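Produkte > Objektservice > Cevex
Drucken | Per E-Mail senden
Februar, von Agnese Laur

Cevex übernimmt in Lounges und Wartebereichen das Aufräumen zwischen zwei Belegungen: Kissen richten, Ablagen ordnen.

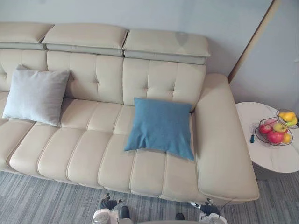

Die Planung bleibt beim Team. Bei Zeddale legt die Frühschicht die Reihenfolge der Räume fest - Cevex arbeitet sie ab. Zwei Kolleginnen betreuen jetzt die Geräte und wurden dafür sieben Stunden geschult. Polsterreinigung bleibt Handarbeit.

Artikelnummer 378, Lieferung ab Lager Simham.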